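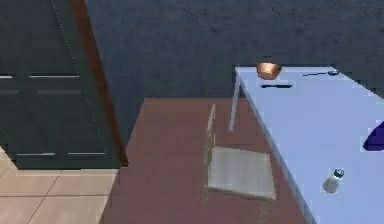 Projektbericht: Papierverbrauch und Altpapier an unserer Schule

Zuletzt aktualisiert: Februar
Drucken | Per E-Mail senden
2 Kommentare

1. Ausgangslage

Im Seminar Umwelt und Gesellschaft sollte jede Gruppe ein Thema aus dem Schulalltag bearbeiten. Wir haben uns für Papier entschieden. Der Anlass war ein Stapel falsch gedruckter Elternbriefe, der komplett im Restmüll gelandet war. Wir wollten wissen, wie viel Papier an der Schule verbraucht wird, wo es bleibt und ob sich die Menge ohne großen Aufwand senken lässt.

Als Vergleich diente uns die Partnerschule in Wornik, die schon länger ein Sammelsystem hat. Die dortige Umweltgruppe hat uns ihren Fragebogen überlassen, den wir an einigen Stellen gekürzt haben.

2. Vorgehen

Zuerst haben wir den Fragebogen in den Klassen 8 bis 10 verteilt. 94 Bögen kamen ausgefüllt zurück. Gefragt wurde nach Heften und Collegeblöcken, nach Arbeitsblättern, nach dem Drucken zu Hause und danach, was mit altem Papier passiert.

Danach haben wir die Zählerstände der beiden Kopierer abgelesen, jeweils morgens vor der ersten Stunde und nach Schulschluss. Das Sekretariat hat uns dafür in den Kopierraum gelassen. Die Drucker im Computerraum haben keinen Zähler, den man am Gerät ablesen kann. Sie fehlen deshalb in der Auswertung.

Zuletzt haben wir den Inhalt der Papiertonnen nach Sorten getrennt: beidseitig bedruckt, einseitig bedruckt, unbenutzt, Karton, Fremdstoffe. Gewogen wurde mit einer Kofferwaage. Bei kleinen Mengen ist sie ungenau, weshalb wir die Fremdstoffe nur notiert und nicht gewogen haben.
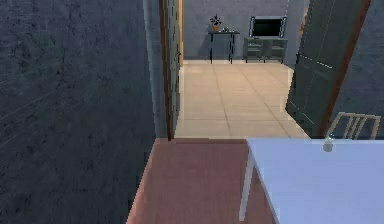

3. Ergebnisse

In der Messwoche wurden an beiden Kopierern zusammen 2227 Blatt bedruckt. Das sind mehr als vier Pakete zu je 500 Blatt. Der Kopierer neben dem Lehrerzimmer lief deutlich häufiger als der im Obergeschoss. Am meisten wurde in der ersten großen Pause kopiert.

Beim Altpapier war die Gruppe »einseitig bedruckt« die schwerste. Darunter waren viele Deckblätter und Testseiten, aber auch ganze Klassensätze von Arbeitsblättern. Unbenutztes Papier haben wir seltener gefunden als erwartet. Zu den Fremdstoffen gehörten Brötchentüten mit Resten, Klarsichthüllen und Taschentücher.

In den Fragebögen gab die Mehrheit an, Rückseiten als Schmierpapier zu verwenden. Zum Inhalt der Tonnen passt das nur teilweise. Möglich ist, dass viele das zu Hause tun und in der Schule nicht, denn dort gibt es bisher keinen Platz, an dem Schmierpapier gesammelt wird.

4. Recyclingpapier

Wir haben zwei Sorten getestet, das Recyclingpapier von Prunova und das Frischfaserpapier von Kavell, das die Schule zurzeit bestellt. Beide liefen ohne Papierstau durch den Kopierer. Das Papier von Prunova ist etwas grauer. Mit Füller verläuft die Tinte darauf leicht, mit Kugelschreiber und Bleistift war kein Unterschied zu merken. Einigen aus der Testgruppe gefiel der graue Ton sogar besser, weil er weniger blendet.

5. Vorschläge

Die Kopierer sollten von vornherein auf beidseitigen Druck eingestellt sein. Neben jedem Gerät sollte eine Ablage für einseitig bedruckte Blätter stehen. Für Arbeitsblätter schlagen wir Recyclingpapier vor, für Klassenarbeiten kann das bisherige Papier bleiben.

6. Fehlerquellen

Eine Woche ist ein kurzer Zeitraum, und sie lag kurz vor den Halbjahreszeugnissen. Vermutlich wurde deshalb mehr kopiert als sonst. Eine zweite Messung im Frühjahr wäre sinnvoll, dann auch mit den Druckern im Computerraum.

Artikel drucken | Artikel per E-Mail versenden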